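Grena's Small Parts Swap Comes to Chraibi Hall

March 2021
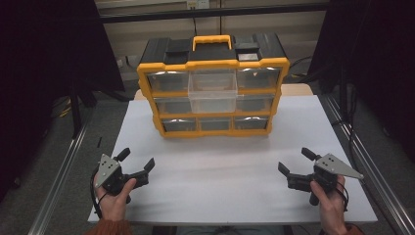

What we're up to

I'm so happy to finally share this one! Grena, our little hardware and craft store in Fostach, is starting a swap for all the screws, beads, fuses and odd buttons that pile up at home (my own junk drawer is a disgrace). You bring what you don't need, you sort it into a parts organizer with clear drawers, and you go home with whatever catches your eye.

We tried it out in January at the store and 40 people squeezed in, so we've moved to Chraibi Hall, which has much bigger tables. I like a yellow-and-black organizer with a handle on top, myself – easy to carry, and you can see what's in a drawer before you pull it out.

How to join

Entry is free. We have 115 places, and you can sign up at the Grena counter or at the Stusta bakery next door. Please bring your parts in bags or jars, and no paint or glue, please!

Need an organizer? We'll have them for sale at the door for $14.

Press contact: Grena store desk, Fostach, extension 246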